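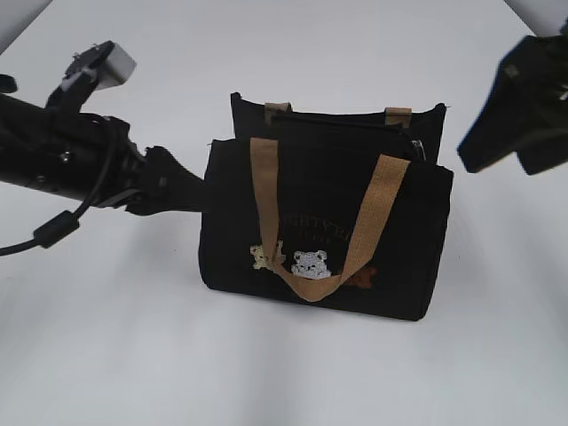
Unsere Greifregel bei Zindora lässt textile Träger als Anfasspunkt zu, warum eure nicht?

Azar lässt sie auch zu, aber erst nach Prüfung der Schlaufenlage. Abschnitt 2 der Hausregel: flexible Ware zuerst am Korpus fixieren, dann Anbauteile.

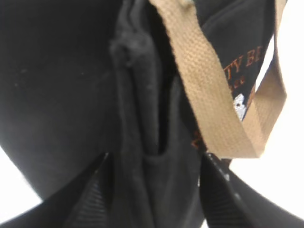
Stoff zwischen beiden Fingern, Gurtband daneben.

Von 141 Läufen mit Taschen haben wir fast alle so protokolliert – Greifpunkt, Fingerweite, Abbruchgrund. Ohne Abbruchgrund gilt ein Lauf als ungültig.
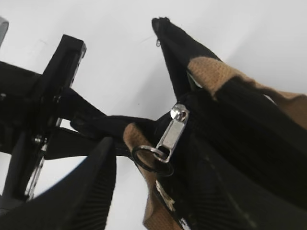 Zipper mit Ring, Nahaufnahme.

Metallteile werden separat erfasst. Revision der Regel folgt im Januar.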